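Lists > Workplace > Fixtures and Fittings > Thread

Prev | Next | Index | Reply

From: Usman Hayat
Subject: Re: Adhesive hooks for bin bags

Imad Hourani wrote:
> We want bin bags off the floor in the Wellthorpe store. Facilities
> won't allow drilling. Does a stick-on hook take a filled bag, or
> only the empty ones? And does anyone line a plain bucket?

Imad,

It depends on how much weight the hook carries. The Herel plates we use at Tandutham are rated at 2000 g on smooth paint. An empty bag is no load at all. A filled one can go past the rating quickly, so hang it low enough for the base to reach the carpet. The floor then takes part of the weight.

Clean the paint first, press the plate for a full minute and leave it for 8 hours. Old scuffs are harmless if the surface isn't greasy.

Buckets do work as bins. Pull the bag well down over the rim all the way round - a bag caught on one side only slides in at the first load.

Flat bag on the hook, bucket on the carpet; full bag on the same wall; flat bag again: 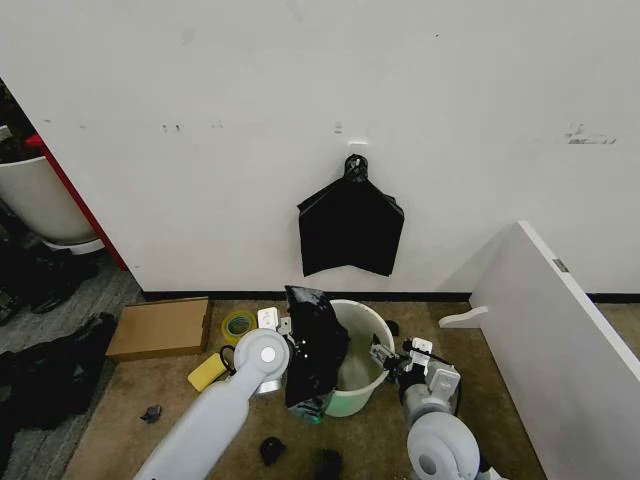
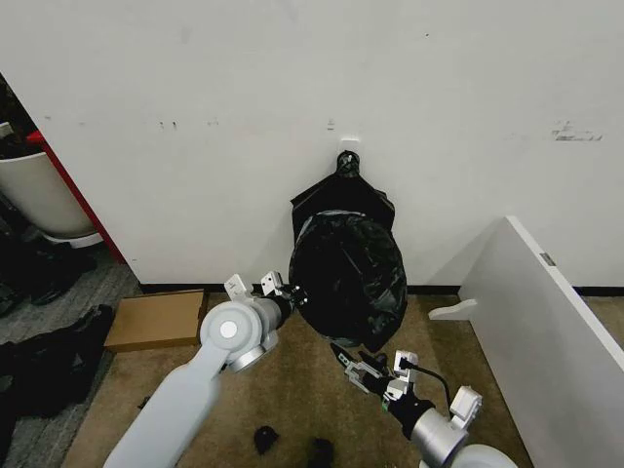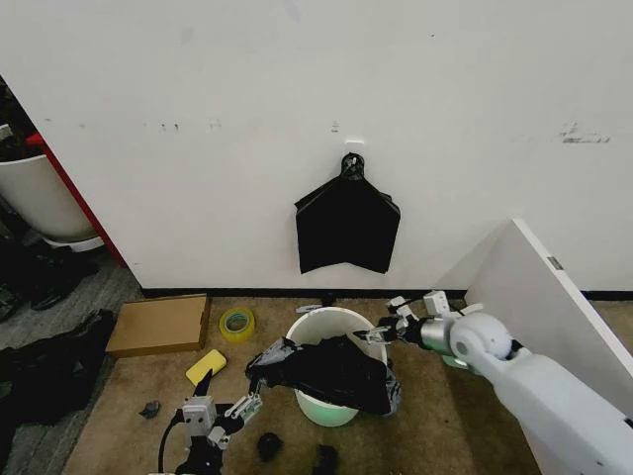

On bag size, Wissam Semaan orders the Antal ones in cartons of 200. They are thin, so for anything with corners I use 2 together. Tie the neck before hanging - an open bag pulls out of shape and tips forward.

I have no figures for textured paint. Bernd Wegener tried it on the stairs and may still have his notes.

Usman

3 replies | 0 shares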